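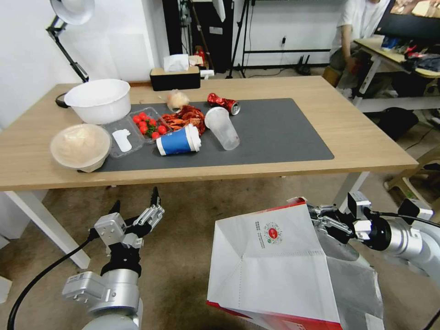 Pleteo Desk Mat, Dark Gray

Large-format mat for desks, work tables and shared break tables. Covers most of the surface of a standard table and stays in place during meals, sorting and general bench work. Supplied flat.

Specifications
Width: 800 mm
Depth: 400 mm
Thickness: 3 mm
Color: dark gray
Edge: cut, unstitched
Backing: non-slip

Use
The mat takes lunch containers, paper cups, soda cans and food scraps without needing a separate tray. Crayfish shells, tomato stems and similar waste should be cleared before liquids are wiped up. The dark color does not show light staining. White and light wood table tops remain protected under the covered area only.

Fitting
Clamp-type desk lamps should be attached to the table edge before the mat is laid. Do not close a clamp over the mat; the pressure leaves a permanent mark.

Cleaning
Wipe with a damp cloth and mild dish soap. Maximum water temperature 35 °C. Dry both sides before laying the mat back down. Do not machine wash, iron or fold.

Also in this range
Skorerus clip-on lamp, black
Bianchini tissue box, black with wood top
Cemton cable tray, under-desk

Product questions: Arūnas Tamošiūnaitė, technical sales. Cut-to-size orders ship from November.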